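Ticket: Prior authorization for infusion keeps bouncing back
Opened by: Maja Baran, front office, Economou Memory Clinic
Assigned to: Stelios Margaritis, Clusar provider support
Opened: Jan 26, 2019
Status: Resolved

Maja Baran wrote:
Hi there, and thank you in advance for looking at this! We have a patient on a Medicare Advantage plan who needs an infusion approved, and every time I send the request through Clusar it comes back "member not found." I've checked her member number so many times I could sing it to you. Dr. Aebischer would like to get her on the schedule before March, so I'm a little anxious. What I've tried so far:

1. Logged out, cleared the browser, logged back in. Same message.
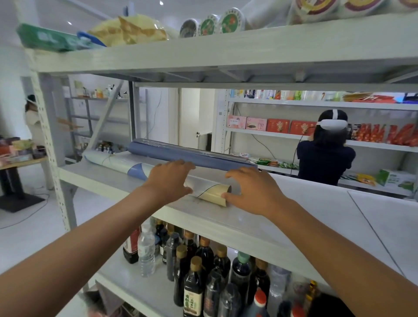

2. Sent it from Jacinto Bautista's login instead of mine. Same message, though his took longer to come up.

3. Ran the eligibility check by itself. That one goes through fine – it shows her as active, with a $50 copay.

Stelios Margaritis replied:
Hi Maja, thanks for such a thorough write-up, it saves us both a lot of time. If eligibility passes and the authorization doesn't, the two are usually reading different ID fields. Could you tell me how many characters are in the ID on the authorization form? Please don't paste the number itself in here.

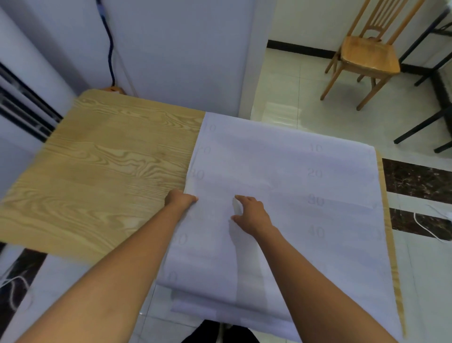 Smoothing out the paper on the table.

Maja Baran wrote:
I get 18, and her card only has 16! Now that you mention it, there are two blanks at the end that I can't see unless I click into the box. We copied her details over from Jemine, our scheduling program, so I suppose they came along for the ride.

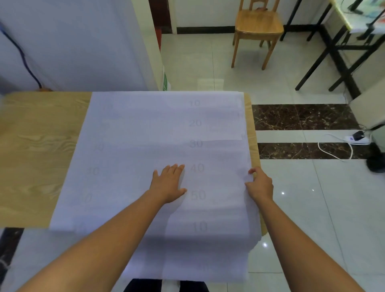 I took the blanks out and sent it again, and this time it was accepted and says "pending review." I do have around 50 other patients who were copied over the same way, though, and I'd hate to go through them one at a time if you know a quicker road.

Stelios Margaritis replied:
Wonderful, glad that one is moving. For the others, Murray Kowalchuk on our data team can run a trim on the ID field for your whole office – it handles up to 2000 records in one pass. I've asked him to do yours tonight. Please resend anything that was rejected once you see his note here.

Murray Kowalchuk added:
Trim finished, no errors. Rejected requests can be resent.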